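Search this site
Type to search
No results yet

Zorkura Coastal Walks: data card

By Rhonda Gagnon
5/10/19

# Zorkura

Zorkura is a table of walking routes and small-boat landings for visitors to the Bråten coast. It is meant for people who build trip planners or printed guides. It is kept as plain text and can be opened in any spreadsheet program.

## Contents

- `routes.csv`: one row per walk, 40 rows
- `landings.csv`: one row per public landing, 10 rows
- `notes.txt`: access notes, seasonal closings, spelling variants

The coast is split into 4 sections, numbered from north to south. A walk that crosses a section line is filed under the section where it starts.

## Fields in routes.csv

| Field | Type | Meaning |
|---|---|---|
| route_id | text | Section number, dash, serial |
| name | text | Name on the trail sign, local spelling |
| length_km | decimal | Measured on foot, one way |
| climb_m | integer | Total climb in the listed direction |
| surface | text | rock, gravel, boardwalk, grass, paved |
| loop | y/n | y if the route ends where it starts |
| landing_id | text | Nearest landing, blank if none |
| tide | y/n | y if any part floods at high water |
| last_walked | year-month | Most recent check by a contributor |

Blank means unknown. Zero means zero. Do not fill blanks in `climb_m` from map contours; the contours on the Kumine headland are wrong by a wide margin and the error carries into every total.

## Collection

Each route was walked in full with a handheld receiver. Tracks were trimmed at the trail sign, then smoothed once. Boardwalk sections were measured with a wheel where tree cover was heavy. Landing positions were taken at the seaward end of the pier.

Ferry times are not included. The operator changes them too often, and the old column was out of date within a month of each release.

## Known problems

- Route 3-07 has two signs with different names. The table uses the one at the parking lot.
- `surface` holds a single value. Mixed routes are filed under the longest part.
- Accented letters break if the file is opened as anything other than UTF-8. Bråten is the usual casualty.
- The Kumine loop is closed during nesting season. See `notes.txt` for the gate location.

## Use

Free to copy and change with credit to the Zorkura contributors. Printed guides should state the release they were built from. The Zollbridge import script reads both tables without changes, but drops `tide` unless it is called with `--all-fields`.

## Release log

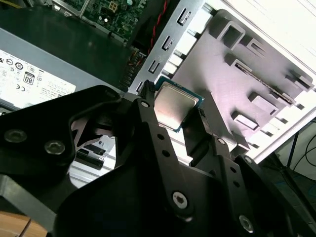 BRÅTEN, August. Tables rebuilt from the original tracks. Lengths changed by over four percent on the cliff routes, where the earlier smoothing had cut corners. Two duplicate landings merged. Field `loop` added. Sort order is now by `route_id`; scripts that depend on row position will need an update.

Corrections go to Benjie Barredo, with the `route_id` in the subject line. Attach the track if there is one.

## Comments

**northpier**
Landing 2-03 is listed with no fresh water. There is a tap behind the ticket shed, on the left side.

**Benjie Barredo**
Added to notes.txt. Is it on all year?

**northpier**
Summer only as far as I know.

**m_hale**
Could length be given in miles as well? I convert it by hand for a club handout every spring.

**Rhonda Gagnon**
No second unit in the table. The Zollbridge script has a `--miles` option.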